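Molefe Garment Steamer - my review after nine weeks of use

I bought the Molefe in May, when my old iron started to leave brown marks on my shirts. I work in an office where we must look correct, and I also sing in a choir with black concert clothes, so I have a lot of dark fabric to take care of. Before this I had a small travel steamer from Trernano. It was cheap and it died quickly, so I wanted something more serious.

The Molefe is a handheld model with a water tank that you click into the handle. The cable is long enough that I can stand away from the wall. It heats in 30 seconds, and the light changes from red to green when it is ready. My Trernano needed much longer and did not have any light, you only had to guess.

First the good points. On cotton shirts it is better than I expected, if you pull the fabric a little with your free hand. Viscose and thin polyester are very easy, one pass from top to bottom and the creases are gone. For wool jackets I use it almost without touching, and the smell of the restaurant goes away too. The steam is dry and even. I had only two times some drops on the fabric, and both times I had filled the tank over the line, so it was my mistake.

The tank gives me 15 minutes of steam. This is enough for three shirts and one pair of trousers, then I must refill. The cap of the tank is small and stiff, and with wet fingers I cannot open it. I would be happy to see a bigger cap in the next version.

Now the less good points. The steamer is heavy when the tank is full. After the second shirt my wrist is tired, and I change hands. Also you cannot use it flat. If you turn the head down to the bed, the pump makes a coughing noise and the steam stops. The manual says that you can use it "in every position", and I don't agree with this sentence. For linen it is simply too weak. I kept my iron for linen and for the collar of white shirts.

Dark clothes need some attention. Black fabric becomes shiny if you press the metal plate on it, so I use the cloth cover which is in the box, and I steam from the inside. Lint is another story - steam makes it stand up, and you see every hair of the cat. Brush first, steam after. And let the clothes hang before you fold them, because warm fabric takes a new crease in one moment.

The price was 130 with the brush and the cover. My sister has the Nernix, which costs less, but its cable is short and the tank cannot be removed. I tried it at her house and I would still pay the difference. I ordered mine from the Stostov shop, and the delivery had no problems.
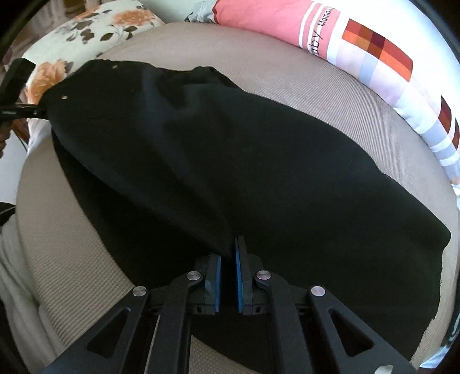
Mairéad Horgan wrote to me that she has the same model and does not share my opinion about the cover. In her experience it gets damp after a few minutes and then it leaves wet spots on satin, so she takes it off and keeps the head a finger away from the cloth. She also uses only distilled water, and her steamer has no white dust until now. I tried her method on a blouse and it works well, but it is slower.

I give four stars. The missing star is for the weight and for the cap.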